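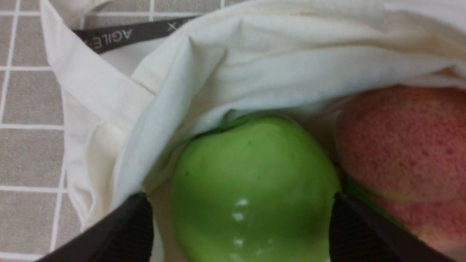 Cotton bags for loose produce – worth it, and how do you wash them?

Board: Kitchen and Household > Groceries and Storage
Started by spinheiro, February 17, 2022

spinheiro
I switched to cloth bags for fruit and vegetables last spring and I'm trying to decide whether to keep going. I shop once a week at the Ralance on Mill Street and sometimes at the Saturday market in Trukby when the weather is decent. Most of what I carry is apples, onions, potatoes and greens.

What works: the bags hold a lot more weight than the thin plastic ones, and I can put them over my shoulder on the bus. What doesn't: greens go limp by the next day, potatoes leave dirt in the seams, and the white ones look dingy after a couple of months no matter what I do. I have been washing them warm with the dish towels and drying them on a rack. One of them shrank so much that the handles won't go over my shoulder anymore.

So two questions. Do you use one bag for everything or keep separate ones? And is there a way to wash cotton totes so they keep their shape?

Sérgio

halfbushel
Separate bags. One for anything with dirt on it, one for fruit, and the greens go in whatever plastic I already have at home. Cotton pulls moisture out of lettuce. You can fight that with damp towels but it's a lot of fuss for lettuce.

For the dirt bag, buy a dark one and stop worrying about it. Turn it inside out over the trash before it goes in the wash or the dirt turns to paste in the corners.

fidelina_q
Cold wash, low spin, pull it into shape while it's damp and hang it by the bottom corners. If you hang it by the handles they stretch and the body stays short. The shrinking is mostly from the first hot wash or from a dryer. Once it's done you can get a little back by wetting the bag and pulling it, but not much.

I use plain washing soda. I tried Okix for one season and it did get them whiter, but everything smelled like a swimming pool and I didn't want that near food.

dale_in_49
I'll be the one who disagrees. I did the cotton bag thing for a year and went back to paper. You have to use a cotton bag a very large number of times before it makes up for growing the cotton, and most people I know have a closet full of them that came free from somewhere. If you already own them, fine, use them. Don't go out and buy a set.

Also the checkout people at my store hate them. They can't see what's inside and have to open every one.

halfbushel
That's a fair point about buying new ones. I don't think he said he was buying more though. As for checkout, I unload everything onto the belt loose and bag it after. It's no slower than paper.

dale_in_49
It is slower when you have seven kinds of fruit and there's a line behind you.

spinheiro
Right, I'm not buying any. All of mine were given to me or came with something. I think I own too many as it is.

Thanks for the tip about hanging them upside down, I've been doing it the wrong way. I'll try it with the next load. My routine when I get home is to put the bags down on the kitchen table and sort from there. Anything bruised gets eaten first, onions and potatoes go to the pantry, and apples either go in the fridge or stay out depending on how many there are. I keep a cloth on the table so the grit doesn't scratch the finish.

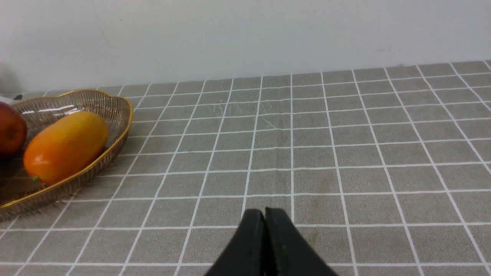
Then I shake the cloth out over the back steps, and it goes in the same wash as the bags. That may be part of my problem with the dingy color, now that I'm writing it down. The cloth is gray and I've never checked whether it bleeds.

The other thing I wanted to ask is about apples. Does anyone store them in the bag itself? I've left a few in there for days out of laziness and they seemed all right.

marlow_kitchen
Test the cloth before anything else. Wet a corner, press a white paper towel on it, and leave it for an hour. If the towel picks up any gray, there's your answer. I ruined a set of pillowcases with a gray bath mat that I'd washed for two years without trouble. Some dyes let go late.

On apples: yes, in a cool room. Not in a warm kitchen. They give off the gas that ripens everything near them, and a closed plastic bag on the counter holds that in. Cloth lets it out. I keep mine in the mudroom from October until it freezes out there.

fidelina_q
Agree with marlow about the cool room, but I'd say it depends on the apple. My uncle had trees at Carhuamaca and we kept the hard late ones in sacks until March. The early soft ones were mealy in a couple of weeks wherever you put them. Tart green ones usually hold up well. If you buy from the market, ask when they were picked.

I'd take them out of the bag if you're keeping them more than a week, though. One goes bad at the bottom and you don't see it.

dale_in_49
Fridge drawer. I don't know why people make this complicated. Apples last months in the drawer.

halfbushel
Because some of us have a small fridge and the drawer is full of carrots.

dale_in_49
Then buy fewer apples.

marlow_kitchen
Let's not do this again, we had the whole fridge drawer argument in the pears thread and it went on forever.

spinheiro
I did the paper towel test last night. There was some gray on it, faint but there. So the cloth gets washed by itself from now on. I also looked at the oldest bag in daylight next to a new pillowcase and it's more of a cream color than gray, which makes me think part of it is just the cotton not being bleached to begin with.

While I was at it I started thinking about getting something plainer than that checked cloth, or leaving the cloth off and wiping down after. My sister says a light gray hides dust better than white and doesn't show every crumb like the dark ones do. I'm not sure she's right about the crumbs.
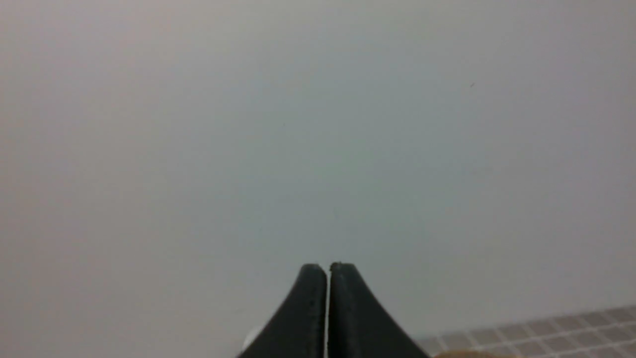
Plain light gray, close up.

If anyone has lived with a color like that in a kitchen, tell me how it looks after a year or so. I cook with a lot of turmeric and that's my main worry.

fidelina_q
Turmeric stains everything. Light gray will show it as a yellow-green smudge. On fabric, sunlight takes it out better than any cleaner I know, so put the wet cloth outside for an afternoon. On a hard surface, baking soda paste and wipe it off before it dries.

Your sister is right about dust, wrong about crumbs. Toast crumbs show on all of it.

quietpantry
Long time reader. I had a light gray counter in a rental and it was easy to live with, except for tea. Tea rings were worse than turmeric for me, maybe because I never noticed them until the next morning. Wax or oil helped, but it depends on what it's made of, so check before you put anything on it.

About the bags – has anyone tried the mesh ones? I got a set for 23 dollars and three of them have holes already where the onion ends poked through. I would not buy them again. The solid cotton ones I got free at a trade fair have outlasted them.

dale_in_49
Thank you. This is exactly my point about buying sets.

halfbushel
You two are agreeing with each other and with the rest of us. Free bags good, bought bags bad. I can live with that.

One practical thing for Sérgio. If the bag has a woven label sewn in, check the stitching there after each wash. On mine that's where the fabric started to pull, because the label didn't shrink and the cotton did. I cut the label off one of them and it was fine afterward. Use a seam ripper and take your time.

spinheiro
Good to know. I'll have a look at the labels. I don't mind leaving them on if the stitching is sound.

Update on the rest. I did one cold wash with soda, bags only, and hung them by the bottom corners as Fidelina said. The shape is better. The short handles are still short, so that bag stays home now and holds fruit in the back room, where it's cool. Market shopping goes in the others. I've split them the way halfbushel does, one for dirt and one for fruit, and greens in old bread bags.

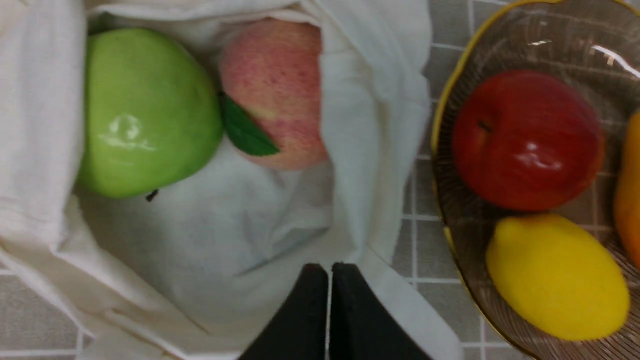
Green apple in the white bag.

I've been folding the top down so I can see in and pick out anything that's going soft. I'll leave a couple in there on purpose and see how they look in a few weeks.

marlow_kitchen
Folding the top down is what I do too. Put a sheet of newspaper under the fruit. If one leaks you change the paper and the bag doesn't need washing.

fidelina_q
And don't put onions in the same room if it's small. The apples pick up the taste, or mine did. Some people say they can't tell.

dale_in_49
I can't tell. But I keep mine in the drawer.

quietpantry
Does washing soda do anything to the colored prints some of these have on the side? Mine has a green leaf on it that I'd like to keep.

fidelina_q
It will fade it slowly. Use regular detergent on that one and turn it inside out.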